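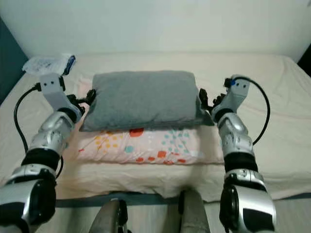 A grey pillow on top of a pink patterned one, on a cream sheet.

The bedtime drink that wants your evening

Everaldo Furtado

My sister-in-law gave me a tub of Linine for my birthday. She swears by it. You stir a scoop into warm water an hour before bed, drink it without grimacing and wait to be carried off. I drank it every night for three weeks and slept much as I had before, badly on Sundays and well enough otherwise.

I wouldn't have thought any more about it except that Linine is now everywhere. It's by the till at my chemist, next to the cough sweets. Its maker, Arnoren, says each scoop holds 900 mg of a "calming plant complex", and the label gives that number in type larger than the word "contains". How the 900 mg is split between the four plants listed underneath, the label doesn't say. I asked. I was told the blend was proprietary.

So I asked what it was meant to do. The website says it "supports restful nights". That sort of wording is chosen with care, and it's worth reading slowly. It doesn't say you'll fall asleep faster, or stay asleep longer, or feel better at breakfast. If it did, somebody might ask for proof.

There is a study, and Arnoren sent it to me quickly and cheerfully. It began with 485 adults who said they slept poorly. By the end of eight weeks, 110 of them were left in the group whose results make up the headline chart. They rated their own sleep out of ten each morning, and the scores went up. There was no dummy drink to compare it with. Everyone knew what they were taking and what it was supposed to do.

I showed the paper to Haziq Sutanto, who taught statistics to nursing students for most of his working life and is not easily impressed. He read the first two pages standing up. "People join a sleep study when their sleep is at its worst," he said. "Give them eight weeks and most will report an improvement if you hand them tap water." He was also bothered by the ones who left. Did they stop because they were cured, or bored, or because it did nothing? The paper gives them one sentence. 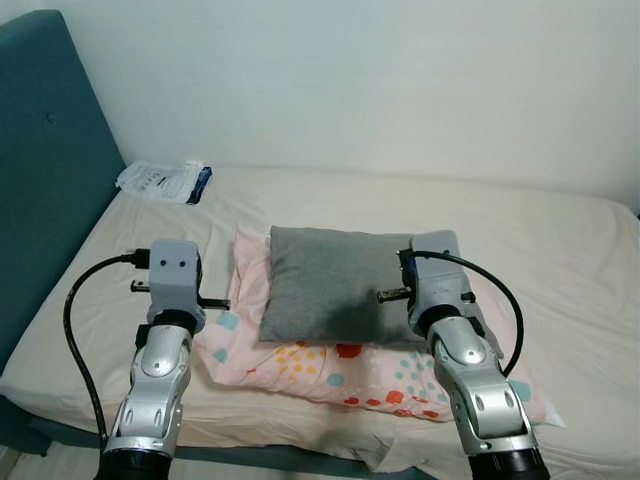 The other thing that happens when you buy a sleep product is that you start behaving like someone who is trying to sleep. Linine comes with a leaflet called the Evening Plan: no coffee after lunch, no phone in bed, the same bedtime all week, the powder, then lights out. Four of those five steps cost nothing, and they are the ones a GP would probably start with. A plain pale wall, a teal padded headboard and a fitted sheet with a few creases in it, as in the photograph, will serve perfectly well for all of them. The tub gets the credit because the tub is the part you paid for.

Arnoren points to its customers. When I looked, there were 2086 reviews on its own site and the average was close to full marks. I read a lot of them. Many were written within two days of delivery, and several praised the packaging. A rival powder, Grimis, has reviews so alike in tone that I lost track of which tab I was in.

None of this shows that Linine doesn't work. It may help some people a little, and a warm drink before bed is a pleasant thing. But "may help a little" is a thin case for a monthly subscription, which is what the site steers you towards unless you untick the box. Anyone on regular medicines should check with a pharmacist first, too, and the leaflet leaves that to the back page in grey print.

Arnoren says a second trial, this time with a dummy drink, will start in May at the Vasconcelos clinic. I'll read it when it comes out. Meanwhile the rest of my tub is in the cupboard behind the gravy granules. My sister-in-law has asked twice how I'm getting on with it and I've said fine.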